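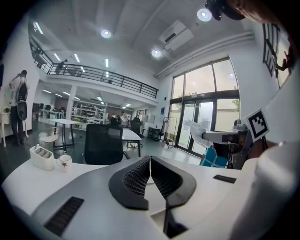 Budget for hand-held grippers, buy now or wait?
Equipment & purchasing > Data collection gear

saltbush_pete
Posted 18 November 2025
Need a sanity check before I send the numbers up. We're renting 2 hand-held grippers from Jalinton, have been since October. Boss wants to know if we buy or keep renting. Purchase quote is $1442 a unit, no freight on that. Rent is $300 a month each. So on paper it pays for itself before half a year is out and I look silly for asking.

But. Pads. The mesh lined ones. They want $34 a pair for replacements and I've got no idea how many pairs we go through if we're running people all day. On the rental they just swap them. Anyone got real figures?

Also need to plan for an arm or leave it out of this round. Leaning leave it out.

kettle_on
Buy. Not even close. Rental is for people who dont know if they want one yet.

dunmore
Before you buy, ask what's in the price. Ours came as the gripper only. Mount, cable, case, spare fingers all seperate lines. By the time it was usable we were well over the quote and I had to go back and ask for more money, which I'd rather not do twice in a year.

saltbush_pete
Just checked. Case is in. Mount isn't. Cable "to be confirmed", great

Anqi Yu
We bought from Jalinton and also had a Trillent on trial for a bit. Pads: depends totally on what you pick up. Cloth and soft stuff, they last ages. Mugs and anything with an unglazed foot chews them. I'd put a spare pair per gripper per month in the budget and if you don't use them, good.

Trillent was lighter, nicer in the hand after lunch when everyone's tired. Pads were glued on though so you're replacing the whole finger. Didn't go ahead.

kettle_on
A pair a month is way over the top. We've had the same ones on since winter.

Anqi Yu
How many hours a day though

kettle_on
couple. fair enough

moss_and_co
Disagree with buy. Everyone does the sum on unit price and forgets the thing breaks. Who fixes it? On rental you send it back and get another one by courier. When you own it you're emailing support and your collectors are sitting there on full pay. One dead week costs more than the rent you saved. Keep renting til you've had it six months.

dunmore
@moss_and_co that's an argument for buying a spare, not for renting. Two in use plus one on the shelf. Three units is $4326. Renting two for a year is $7200. Still miles ahead even if you go through a stack of pads.

moss_and_co
If the model doesn't change on you, sure. Has anyone asked Jalinton if there's a new one coming? I'd be filthy if I bought three and they dropped the price.

saltbush_pete
Asked. Got a very polite non answer

tin_lid
Look at the room as well. Nobody budgets the room. Desks, stools, shelving, somewhere for people to actually stand. We put all our money into gear and then had everyone elbow to elbow around one table. If you've got big glass doors like the photo up top, price blinds. Afternoon sun wrecked heaps of our takes.

saltbush_pete
Blinds. Hadn't thought of that. Furniture is sorted, office desks and a side table, they'll do. Card markers we can print ourselves.

dunmore
Print on something stiff. Ours curled and we redid the lot.

kettle_on
re the arm, why leave it out? You'll want it eventually and it's easier to get one big request through than two. Ask while they're in the mood.

Anqi Yu
Other way round for me. Get the hand-held side running, see what tasks you're really doing, then pick the arm. We bought a Sonton early because there was money left at the end of the year and the reach was wrong for half our tables. It works fine, it's just always in the wrong spot. Also an arm brings its own costs, stand, fencing or whatever your safety person wants, training. The quote for the arm was the small part.

moss_and_co
Finally something I agree with. Leave the arm.

kettle_on
End of year money doesn't come back but. Just saying.

tin_lid
Can you put it in as a second stage? Same document, stage one grippers and room, stage two arm with a price range and no model named. Then it isn't a surprise later. Worked for us, took a while.

saltbush_pete
Like that. Ok where I've got to:

3 grippers, bought
mounts, cables once they tell me the price
pads, a pair per gripper per month for the year, 36 pairs, $1224
blinds, getting a quote
arm as stage two, no model

Keep the rentals on one more month for overlap so there's no gap if delivery slips. $600, cheap enough.

dunmore
Get the delivery date in writing. And check if freight goes up if you order three.

moss_and_co
Still think three is one too many to start with but it's your money

saltbush_pete
It's the boss's money

ridgeback
Anyone used Cao for this kind of thing? Their rep keeps ringing me. Same boat as OP, smaller room, only need one unit.

Anqi Yu
Not the grippers, only bought shelving thru them. Turned up on time. Ask them for a loan unit first, if they're ringing that much they'll probly say yes.

ridgeback
Ta, will try that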